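May 20, 2025

I stayed up way too late again reading about the recount, and now I'm paying for it with a headache and a third cup of coffee. I told myself after October that I was done with county politics for at least a year, and look how that went.

So the numbers. The charter question in Koditz passed by 26 votes. Twenty-six! Out of 3163 ballots! I know people who have bigger family reunions than that. The first count had the No side ahead, and then a box of mail ballots got added in and it flipped, and now everybody on my street has a theory. The Yes people say it's just how counting works. The No people say a box doesn't just show up at nine at night. I voted No and I still think the box is probably fine, but I'd like somebody in that clerk's office to say in plain words where it sat between four and nine. How hard is that?

What bugs me more is the way the local paper wrote it up. They ran a whole page on "election doubters" and lumped in anyone who asked for the log. I asked for the log! I filled out the form and paid my copying fee and waited in line behind a guy renewing his dog license. Asking to see a public record used to be about the most boring thing a citizen could do.

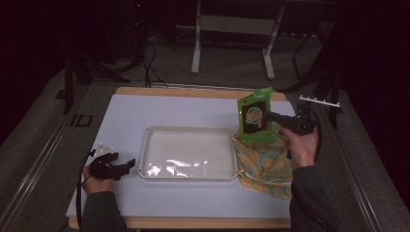 The hearing on the recount rules was four hours long and I watched every minute of it online, which says something sad about my evenings. The council voted to let the clerk's own office review the clerk's own count. I yelled at the screen. Then I went to look for something to eat, and by the second round of public comment I had gone through a green bag of snacks, stood it back up on the table like it was still full, and started on toast. The woman who spoke last was the best of the night - calm, no notes, just asked for an outside review and sat down. They thanked her and moved on to parking.

Anyway, the petition for an outside review needs 1598 signatures. I took two sheets and promised to get 100 names, and so far I have my own and both next-door neighbors (one Yes, one No, so there). I'm going to try the farmers market first and then the library steps if they let me.

Need to find a clipboard. And go to bed before midnight.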